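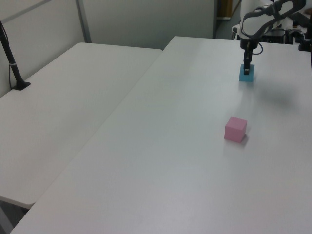 A robot arm at a white worktable, its gripper lowered to a small blue block, with a pink cube nearby.

Home | Topics | Work and industry | Places | Index | Log in

Bench automation at Kistonwood

Bench automation at Kistonwood is the use of table-mounted robot arms for sorting and placing small parts at the Kistonwood works of Favton, a maker of teaching kits and wooden games. It began with a single arm in the packing hall and has since spread to three benches. The change is well known locally for how thoroughly it altered the working day, and for how much of it was shaped by the packers themselves.

Background

Favton kits are made up of small pieces that must be laid out in a set order before they are boxed. Until the arms arrived, all of this was done by hand. A full shift meant the same short reach repeated for hours, and sore wrists and shoulders were a regular complaint. The works employed 196 people at the time of the first trial and employs 188 today; the difference is put down to retirements, and the packing hall has had no redundancies.

The first arm was set up in June under Reijo Karppinen, then shift lead in packing, who had asked for a trial bench after visiting a joinery in Mevden. He had no background in robotics and learned the system alongside his crew.

How the work is done

Each arm has a two-fingered gripper and works over a plain tabletop. New tasks are tried out with simple blocks and cubes before any kit parts are used. It is a lovely stage to watch – a very large machine being taught to be gentle with a very small object. Flat pieces are the harder lesson, as the fingers must come down almost to the tabletop to get hold of them, while a cube offers plenty of side to grip. Spacing matters too, and beginners are told to leave generous gaps between pieces.

A task is accepted once the arm has completed 40 placements in a row without a dropped or crooked piece. The count starts again after any fault, and long runs tend to draw a crowd from the neighbouring benches.

Effects on staff

The most striking change is in what packers now know. A job once learned in a morning has grown into a trade with its own skills: choosing grip heights, planning the order of moves, and spotting from the sound of a joint that something needs attention. Packers trained in this work are called bench setters and are paid at a higher grade. Several had spent most of their working lives in the hall and have become its best teachers.

Not every effect has been welcome. Conversation across the packing line was part of the job, and some staff found the new benches lonely. After complaints, setters were put in pairs, an arrangement known in the works as the Honkanen rule after the packer who proposed it. Hand packing also continues for odd-shaped pieces and short orders, and those who prefer it may stay with it.

See also: Favton; Kistonwood; Packing trades in Mevden

Last updated: June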